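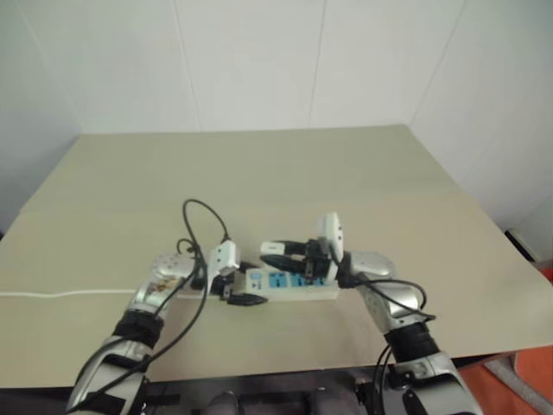 Power strips at the benches: common questions

Do I need to bring my own?
No. Every bench at Mollbridge has a white strip with three blue sockets and a switch panel at one end. Please leave it on the bench when you go.

Can I plug in anything I like?
Laptops, lamps, chargers and soldering irons are fine. Heaters and kettles are not. The limit we set is 900 watts per bench, all sockets added together. If the label on your item gives amps only, ask Tia Bainbridge at the desk.

Where should the cord go?
Flat across the bench top and off to the side. Don't wrap it round the strip or trap it under a vice.

Can I join two strips together?
No. If three sockets won't do, book a second bench.

Should I switch off before pulling a plug out?
Yes. Use the switch on the strip first, then hold the plug by its body - never by the cable.

Somebody has left a plug behind. What do I do with it?
Put it in the tray by the door. We keep things until the end of November.

Can I bring a strip from home?
Only once it has been tested. Adalberto Nogueira does this in the Briem room and it takes 15 minutes. It will get a dated sticker.

The strip is dead. Now what?
Check its switch, then the wall socket. If it still won't work, leave it unplugged and hand it in. Don't open it up.

Page last changed 2022-10-03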